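Folding Winter Coats for Storage

Corinne Oyelaran

2 comments | 9 shares

Every August I go through the winter things in our spare room in Tremadville and get them ready for the top shelf of the closet. These are notes on the coats, with a line or two for each step. The same folds work for most quilted jackets.

Check the pockets and close the zippers before anything else. Lay the coat on a bed instead of a table. A bed gives you room to spread the sleeves, and a plush blanket keeps nylon from sliding while you work on it.
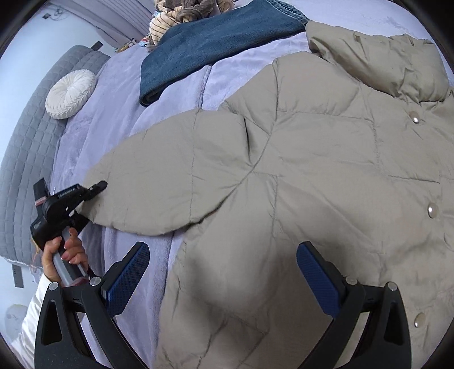 Sleeves come next. Take each one by the cuff, pull it out straight, then bring it back across the body so the cuff ends up near the opposite side seam. Puffer sleeves spring up again, so press them from the shoulder down and let the air out.

Snap fronts can be closed or left open. I close mine when the coat is going away for the season and leave them open if it is only going in a suitcase.

A stand-up collar should be folded down toward the body last. If it goes in first, it leaves a lump in the middle of the bundle.

Fold the hem up to the chest, then once more. Do not use a vacuum bag on down. A cotton pillowcase is fine and costs nothing.

Rafferty Ambrose wrote to ask about knitted blankets. Fold those in thirds and put them under the coats, where they stay flat.

Next in the gallery: scarves and gloves.

Share this gallery | 2 comments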